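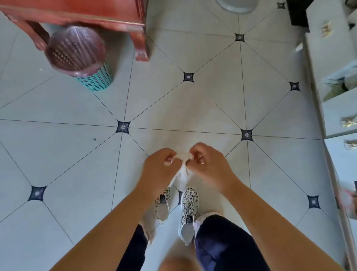

White bag, two hands, tiled floor. Bag number 114, if you're keeping score.

The month the bin job went sideways

Hi again! If you've been following the Temba build you'll know I spent most of February trying to teach it one boring chore - tidying up a plastic bag and leaving the bin alone. It went badly, and a few of you asked for the whole story, so I've put it on its own page.

The short version is that Temba's grip fault cost me 5 weeks. The fingers run on a Niltow force sensor, and a thin crumpled bag barely registers on it. So the controller decided it was holding nothing, kept closing, and cooked the thumb motor. I could smell it from the hallway (not a great smell, by the way). The over-current cutout was meant to trip well before that and it didn't, because I'd left it on the bench setting. My fault entirely!

Look at where the fingertips are up there, pinching the top edge on one side and curled around the lower part on the other. Two hands, two different grips, and the loose bit just hangs. Temba was trying the same squeeze with both hands, every single time.

What I've changed so far: the cutout is back to its proper limit, there's a Starau fuse on each finger motor, and the arm now stops dead if it's been closing for longer than it should. I also stay within reach of the red button, even for a dumb little bag. The new thumb motor was $389, so I've got some motivation.

Still to do: the left wrist drifts when it's warm, and I haven't touched that yet. More photos once the wrist is apart on the bench.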